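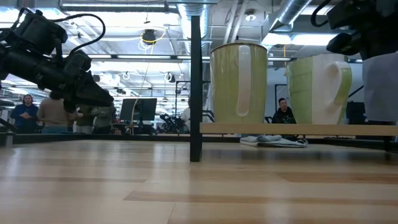 Lenihan Robotics Club
Frequently Asked Questions

Updated Friday, April 23, 2021

Who can join?
Anyone enrolled at Lenihan, in any major. Staff can come to open sessions but can't be on a competition team. You don't need to have taken a programming class.

Do I need my own laptop?
It helps. The workstations have what you need to run the arms, but most people like to write and test code at home first. If you don't have a laptop, ask at the first session and we'll sign one out to you for the term.

What does it cost?
Dues are $15 a term. That covers shop supplies and your entry in the Olton Cup. If dues are a problem, write to Loredana Longo, the faculty advisor, and she will waive them.

What is the Olton Cup?
It's our spring competition. Teams program a pair of arms to do tabletop tasks with everyday things such as mugs and cloths. The task list is posted a week ahead. The exact starting positions are given out on the day.

How is it scored?
Each run is worth up to 300 points. You get points for each object placed where the task sheet says, and you lose points for drops and for touching the shelf post. Scores from four runs are added together. The highest total so far is 857, by team Bamow.

What happens if a mug breaks?
The run ends and you keep the points you had. You don't pay for the mug. Do tell whoever is running the session, even if it's only a chip in the rim, so it can be taken out of the set. We are always short of mugs with big handles and will take donations.

How big are the teams?
Three or four people. You can sign up alone and be placed on a team. We don't allow teams of two anymore.

Can I book a workstation?
Yes, through the sign-up sheet on the club page. Slots are two hours. A team can hold two slots a week, and any slot that is still open the night before can be taken by anyone. If you're more than 20 minutes late, you lose the slot.

Can I work on an arm by myself?
No. There must be two people at the station whenever the power is on, and one of them must have passed the safety check. The check takes half an hour and is offered at every open session.

What should I wear?
Closed shoes. Tie back long hair and take off lanyards and loose scarves. Safety glasses are only needed in the machine shop.

Where do I put my code?
In your team's folder on the club server. The workstations get wiped at the end of each term, and anything saved only on the desktop will be gone. If you copied code from an older team, say so in the readme.

I missed the start of the term. Can I still join?
You can join open sessions at any time. For the Cup you have to be on a team list by the end of November.

Do you travel to other competitions?
One team goes to the Drukunholm meet each year. The team is picked by Cup score, and the club pays for the entry fee and the van. Meals are on you.

Who do I contact?
Leave a note in the club mailbox, room 1328, or come to an open session and ask.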